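Robotics Club: Spring Update

The Hunley robotics club meets in Room 14 through the end of term, and the spring project is now in its last stretch. Members have been working with hand-held grippers since April, recording short tabletop tasks that will be used to train a small model over the summer.

The target is 400 recordings. As of 2023-05-12 the club has 27 students signed up and is a little past halfway. Each pair takes one task per session, such as picking up a block, turning over a card or moving a cup to a marked spot, and repeats it until both partners have had a turn on the gripper. Pairs then trade tasks, so the recordings do not all come from the same pair of hands.

Most of the early problems were with starting positions. Some students began with the fingers closed, others with them already around the object, and about 32 recordings had to be dropped. Mitali Hettiarachchi, who runs the club, has since written a one-page checklist. Every recording now begins with the fingers open over a clear part of the table, and the object is brought in afterward. The checklist is taped inside the cabinet door — please leave it there.

The club will visit Bandamthorpe before the end of term to compare notes with the group there, which is using the Weerakoon task list as well. Permission slips are at the front office. Students who missed the first training session can still join, but they will need to sit with an experienced pair for one meeting before using a gripper on their own.

Grippers go back in the cabinet at the end of each meeting, with the cables coiled.

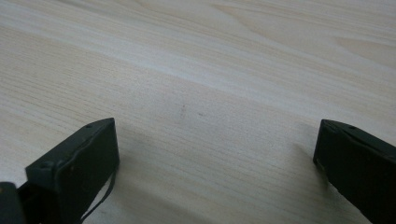

Gripper open over a clear tabletop.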